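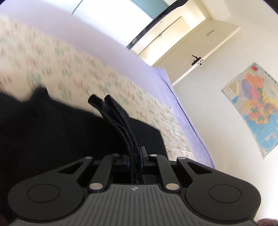
Brasstead Advises Buyers to Hold Off on Laundry Robots, Urges Smaller Budgets for Gripper Trials

PLUSTONHAM | October 25, 2024 | Brasstead, a buying adviser for small hotels and rental homes, today released a planning note that tells its clients to keep laundry robots out of next year's equipment budget. The note says sales talk in this field has run well ahead of the work.

"I have sat through a lot of demos with one towel on a bare table," said Margaux Delaunay, who wrote the note. "Our clients have beds with patterned quilts, dark clothes on top of them and a door somewhere behind. Show me that, then send me a price."
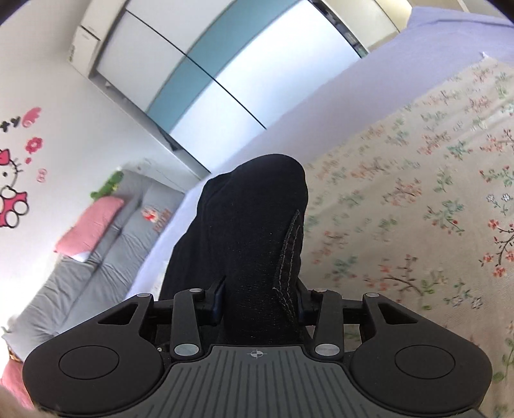 Brasstead recommends that owners who still want to try the technology start with hand-held grippers, used by a person in furnished bedrooms, and pay for them as a trial. The note warns against treating such a trial as a down payment on a full machine. A seller who links the two, it says, should be asked to put the link in writing -- with a refund clause.

Denim gets a page of its own. Thick seams and folded layers are a fair test of any gripper, the note argues, and buyers should ask to see them handled before they discuss volume.

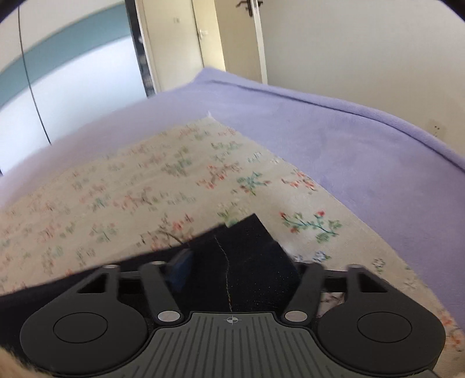 "A good grab is worth seeing, but it doesn't tell me what happens on the next pair," said Ignacio Prieto, who reviews equipment costs for the firm. He wants sellers to report failed grabs along with the good ones, and to say who was holding the tool.

The note also asks buyers to set aside money for spare finger pads, staff hours and storage.

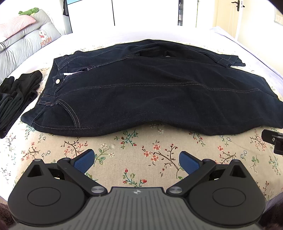

Brasstead will look at the question again in January. Until then its advice to the 323 properties on its client list is to take two quotes, sign neither, and fix the dryers they already own.

Press contact: Eusebio Vallejo, Brasstead, Plustonham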